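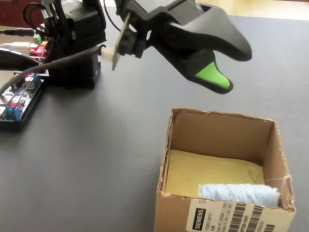
Un lector de Bikska pregunta si hace falta repetir la demostración desde cero cada vez que la pinza suelta la madeja a destiempo. No: basta con descartar ese episodio y grabar otro.

Pasos para grabar con el mando Justell:

1. Deja el brazo en reposo y la madeja dentro de la caja.
2. Inicia la grabación y baja la pinza despacio – sin corregir a tirones.
3. Cierra, sube y espera 2 segundos antes de parar.
4. Cambia un poco la posición de la lana y repite.

Con 100 episodios ya se puede entrenar; nosotros llegamos a 300.

Actualizado: 29/9/23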